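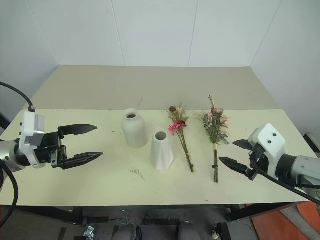 6.3 Checking the grasp proposals before you let the planner have them

Rarko ships with a default perception profile that the release notes call "general purpose." Treat that phrase with suspicion. It was tuned on boxes and mugs, and it behaves well on boxes and mugs. Vases and dried flowers are a different matter, and a high confidence score on a bouquet tells you very little. Work through the steps below with both arms in hold.

1. Open the Proposals panel and load the profile you intend to run. Do not trust the profile name in the title bar, which has been known to lag one load behind. Read the hash in the status line instead.

2. Set the view to Head. Wait for the segment overlay to settle. You should get one segment per vase and one per bouquet.

3. If a bouquet comes back as several segments, raise Merge Distance one notch at a time. The binding around the stems is the usual place for a split: the blooms go to one object, the stems to another, and the planner will happily assign an arm to each.

4. If loose bits of dried plant on the tabletop show up as objects, raise Minimum Segment Size. The factory value is 14. We run 19 for dried material. Going higher starts to eat thin stems, whatever the tooltip says.

Note: There is a checkbox called Smart Clutter Removal. Leonilde Veloso ran it on and off against the same recordings at Haltport and could not find a setting where it beat a plain size threshold. Leave it off.

5. Select each vase in turn and look at the proposed grasp axis. On a plain white vase against a light tabletop, depth near the rim is often poor, and the software fills the gap with a guess. The guess is drawn in the same color as measured data. Press F6 to hide filled points, then decide whether enough surface is left to justify a grasp.

6. For a vase with flat facets, check that the two contact points sit on opposing faces. The solver scores a facet edge nearly as well as a face. It should not.

7. Select each bouquet. Accept only grasps on the stems, at or below the binding. Reject anything that closes on a flower head, even if it is ranked first. It often is, as the heads make the largest blob.

8. Assign arms. Auto Assign picks the nearer gripper by straight-line distance and ignores the cables. If an assignment takes an arm across the middle of the table, override it by hand and re-plan.

Caution: The green "Plan Valid" banner means the path is free of collisions with the modeled scene. Cables are not in the modeled scene. Neither is anything you removed in step 4.

9. Run the plan in Preview at quarter speed, then once more with the other arm moving first. If the two previews disagree about where an object is, go back to step 2.

10. Release hold and run one object only. Watch the gripper and keep your hand on the stop.

If the plan is rejected

Error 2821 is described in the Delis log viewer as "unreachable target." In our experience it more often means the target was reachable and the wrist orientation was not. Loosen Roll Tolerance before you move anything on the table. If that clears it, write the new value into the profile, as the panel forgets it on exit.

A plan that fails once and passes on retry with no changes has not been fixed. The sampler got a different seed. Save both logs and send them to Farzad Shirazi – he is collecting these, and so far the vendor's explanation does not match the timestamps.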